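Veltside hand-held gripper: five weeks of teaching by hand
Reviewed by Themis Sotiropoulos, 10/18/23
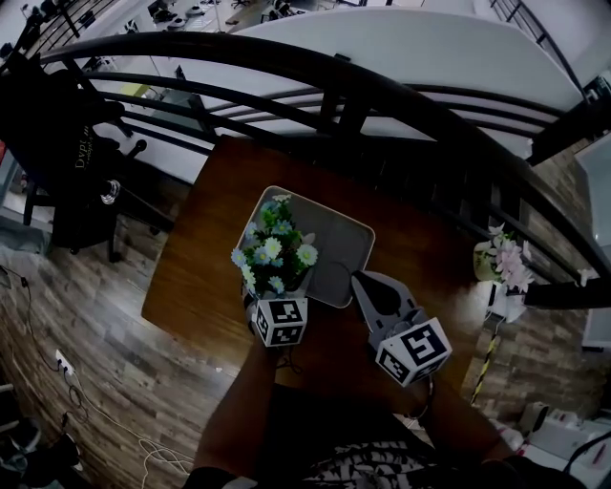

I came to the Veltside after a long spell with a remote-control setup, two joysticks and a lot of swearing, and the difference in speed is lovely. You pick it up, do the job yourself, put it down, and that's one demonstration in the bag. My first evening gave me 50 usable runs of small tabletop jobs (flowers, trays, that sort of thing) and my wrists were still talking to me afterwards!

The squeeze is light and very even. I could feel when I'd got hold of a stem, which I never could with the joysticks. The marker cubes on the fingers track well as long as you keep them facing up and out of your own shadow. Turn your hand too far and you lose one, so expect to bin a few runs early on. I threw away seven.

Grumbles: the cable is thin and gets under everything, and the manual spends 22 pages on calibration before it mentions charging. Eoin Mulligan has the older Cronin and says his grip is stiffer, though he prefers it for heavy mugs.

Would I buy it again? Yes, like a shot. I'm trying it on folding tea towels next, and I'll add a note here on how the fingers cope with cloth.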